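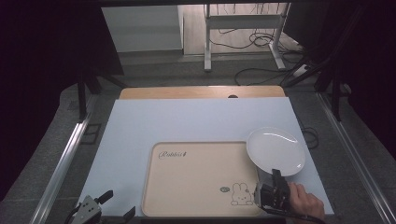 La pinza derecha del puesto 3 pierde apertura a lo largo del turno y acaba dando cierre incompleto con piezas finas. El fallo lo abrió Xóchitl Robles en noviembre, durante la tarea de vajilla, y lleva desde entonces en seguimiento. La pieza que mejor lo reproduce es el plato blanco redondo, cogido por el borde inferior y sostenido inclinado sobre la superficie de trabajo, con la bandeja beige del conejo («Rabbies») a su izquierda. La pinza se maneja a mano y el cable negro sale de ella hacia el borde inferior de la imagen. La izquierda no presenta el síntoma y se usa como referencia en todas las pruebas.

Ticket: puesto 3, pinzas manuales, lado derecho
Estado: cerrado, con una acción pendiente
Prioridad: media
Abierto por: Xóchitl Robles
Asignado a: Uriel Esquivel
En copia: Kazuhiro Hirano, Nayeli Becerra
Controlador: Korlow, firmware sin cambios desde la instalación
Conectores y cables: Fastton

Descripción inicial (Xóchitl Robles)

Al empezar el turno la pinza derecha abre y cierra bien. Después de varias series, la lectura de posición en cierre total deja de volver a cero. Con la esponja o el vaso no se nota. Con el plato sí: los dedos hacen contacto, el software marca «abierto» y el episodio queda invalidado. Si desconecto y vuelvo a conectar el cable, la lectura vuelve a cero y aguanta un rato. He recalibrado dos veces. La segunda calibración duró menos que la primera.

No hay golpe conocido. No se ha caído al suelo en mi turno.

Entrada 1, 09:40 (Uriel Esquivel)

Extraigo el registro del controlador. La posición se guarda en cuentas de codificador. Valores de la pinza derecha tras calibrar: cerrada, 28; abierta, 1.686. Valores al final de la serie: abierta, sin cambio apreciable; cerrada, 652. El recorrido útil se acorta solo por el lado de cierre.

Si fuera un desplazamiento del cero, se moverían los dos extremos. Aquí se mueve uno. Descarto de momento un error de calibración y pido que no se vuelva a calibrar la pinza hasta nuevo aviso, porque cada calibración borra el valor anterior y nos quedamos sin comparación.

Entrada 2, 10:25 (Uriel Esquivel)

Inspección mecánica en mesa, con la pinza desconectada.

Guía lineal: desliza sin puntos duros.
Dedos: tornillos al par, sin holgura lateral.
Topes de goma: el de cierre está en su sitio.
Gatillo: retorno correcto, muelle sin deformar.
Carcasa: sin fisuras.

Cierro a mano y los dedos juntan por completo. La pinza cierra; lo que falla es la lectura. Paso a la parte eléctrica.

Entrada 3, 11:10 (Kazuhiro Hirano)

Antes de cambiar nada, intercambiad los cables entre izquierda y derecha y repetid una serie completa. Los dos son del mismo largo y del mismo lote. Si el fallo se va con el cable, ya tenemos la mitad del trabajo hecho. Si se queda en la derecha, mirad el conector hembra de la pinza y después la placa del codificador, en ese orden.

No intercambiéis también los puertos del controlador en la misma prueba. En el puesto 2 se hizo así y no hubo forma de interpretar el resultado.

Entrada 4, 12:35 (Xóchitl Robles)

Cables intercambiados, puertos sin tocar. Serie completa con el plato.

Pinza derecha con cable de la izquierda: el cierre vuelve a su valor en todas las repeticiones.
Pinza izquierda con cable de la derecha: empieza bien; hacia el final, el cierre deja de volver.

El fallo ha pasado a la izquierda con el cable.

Entrada 5, 13:05 (Uriel Esquivel)

Confirmado en registro. Con el cable sospechoso, la pinza izquierda muestra el mismo patrón: apertura estable, cierre que sube por escalones. No es una deriva continua. Cada escalón coincide con una trama perdida, y las tramas perdidas aparecen cuando la muñeca gira hacia fuera, que es justo el movimiento de inclinar el plato.

El controlador Korlow no descarta la trama dañada: conserva el último valor válido y suma a partir de él. Si la pérdida ocurre durante el recorrido de cierre, las cuentas que faltan no se recuperan hasta el siguiente arranque. Esto explica que reconectar el cable arregle la lectura. En apertura no se acumula error porque el firmware vuelve a fijar ese extremo al detectar el tope.

Entrada 6, 13:50 (Uriel Esquivel)

Prueba de continuidad del cable sospechoso con multímetro, flexionando por tramos:

Extremo del controlador: sin cortes.
Tramo central: sin cortes.
Extremo de la pinza, recto: sin cortes.
Extremo de la pinza, doblado junto al conector: corte intermitente en el hilo de datos.

Abro la funda. El hilo está partido a ras del engaste y hace contacto por presión. No hay marcas de aplastamiento. La rotura es por flexión repetida sin alivio de tracción.

Entrada 7, 15:15 (Nayeli Becerra)

Consulto el almacén. Queda un cable de repuesto del mismo modelo. El siguiente pedido a Fastton está cursado, sin fecha confirmada. Autorizo el uso del repuesto en el puesto 3. El cable dañado se guarda etiquetado y no vuelve al cajón de recambios.

¿Se puede reparar mientras tanto?

Entrada 8, 15:30 (Kazuhiro Hirano)

Se puede recortar y volver a engastar, pero solo para banco de pruebas. En un puesto de grabación no quiero engastes hechos a mano en la línea de datos.

Con el cable nuevo hay que añadir alivio de tracción. Si se monta igual que el anterior, volveremos a abrir este ticket.

Entrada 9, 16:45 (Uriel Esquivel)

Trabajo realizado:

1. Apagado del controlador y desconexión de las dos pinzas.
2. Cada cable bueno vuelve a su lado original. La derecha recibe el repuesto.
3. Abrazadera con funda flexible en la salida de la pinza derecha. El cable sale con una curva abierta y no dobla en el conector.
4. La misma abrazadera en la izquierda, como prevención.
5. Holgura del cable ajustada con los brazos extendidos hasta el fondo de la mesa. No tira en ninguna posición del recorrido.
6. Arranque en frío y calibración de ambas pinzas.

El primer intento de abrazadera rozaba con el pulgar al accionar el gatillo. La he girado hacia la cara exterior.

Entrada 10, 17:40 (Xóchitl Robles)

Dos series completas con el plato y una con la bandeja. Sin tramas perdidas. El cierre vuelve a 28 en la pinza derecha después de cada repetición. La abrazadera no molesta en la posición nueva, aunque con la mano muy atrás se nota el borde.

Entrada 11, 18:05 (Isauro Robles)

Sobre los datos: los episodios de vajilla grabados antes del cambio tienen la apertura de la pinza derecha contaminada en distinto grado. No sirven tal cual. He marcado en Durnanard los que contienen al menos una trama perdida y quedan fuera de la exportación. Los que no tienen pérdidas se mantienen.

No voy a corregir los valores por interpolación. El escalón se localiza bien, pero no hay manera de saber cuántas cuentas faltan en cada uno.

Falta un aviso en la interfaz de grabación. El operador debería ver la trama perdida en el momento y no al revisar.

Entrada 12, 18:20 (Kazuhiro Hirano)

De acuerdo con el marcado. El aviso se pide a Cantero como cambio aparte, con el registro de la entrada 5 adjunto. Mientras no esté, comprobación manual: al terminar cada serie, cerrar las dos pinzas en vacío y leer el valor. Si cualquiera de las dos se aparta del valor de calibración, parar y avisar a Uriel. No reconectar el cable antes de guardar el registro.

Resolución

Causa: hilo de datos partido junto al conector del lado de la pinza, por flexión sin alivio de tracción.
Efecto: pérdida intermitente de tramas y error acumulado en la lectura de cierre.
Acción: sustitución del cable derecho, abrazaderas en ambos lados, ajuste de holgura y recalibración.
Verificación: tres series sin pérdidas.
Datos: episodios afectados marcados y excluidos.
Pendiente: aviso de trama perdida en la interfaz (Cantero). Responsable, Isauro Robles.

Nota posterior (Uriel Esquivel)

Revisados los puestos 1 y 2. El 1 ya llevaba funda en los dos cables. En el 2 no hay alivio de tracción y el cable izquierdo empieza a marcar pliegue en el mismo punto, todavía con continuidad correcta. Abro ticket separado para el puesto 2 y reservo dos abrazaderas.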